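Every November, when the equipment budget comes due at our shop in Troltham, somebody asks me what the robot will cost, and every November I give an answer that makes people put down their coffee. The arm is the easy part. You can get a price for the arm in an afternoon. What I'd like to talk about, if you'll bear with me, is all the stuff that sits around the arm, and all the hours that come before it, and why I think small places like ours should pay for those first.

Take the job we keep coming back to, which is getting a bottle out of a plastic bag and into a tray. It sounds like nothing! A child could do it before breakfast. But a bag has no fixed shape, and I wouldn't sign for any machine until people had spent a good long while doing the task by hand, with the same kind of gripper the machine would use.
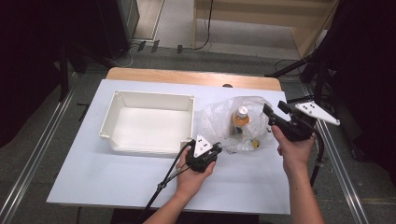 *A bottle, a clear bag and an empty tray, with a gripper in each hand.*

Our first plan had one line for this sort of work, and it said 570 dollars. I wrote that line myself, so I can be as rude about it as I like. It covered a pair of grippers we found through a reseller in Cloltberg and left out the table, the cables, the spare fingers and (this still makes me wince) anybody's time. By the end of the season we had spent 1,608 on small parts alone, in 14 separate orders, each with its own shipping charge.

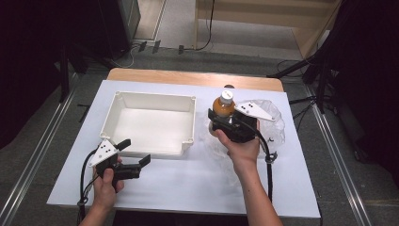
So now I argue for a practice line of 2,000 dollars, set aside before we talk to Morais or Avton or anyone else with a glossy brochure. Wages go on top of that, in plain sight, where the people who approve the budget can grumble at them properly. I know that's a hard thing to ask for when the money is tight and a new arm looks so handsome on the page, and I have a lot of sympathy for the folks who'd like to skip straight to it. I was one of them for years.

But hands are cheap to redirect. If the tray is too shallow or the fingers are wrong for a small cap, you can change your mind by lunchtime and be out the price of a tray. Change your mind after the arm is bolted down and you'll be calling the supplier, and then calling me, and I'll be looking for money in the paint budget again.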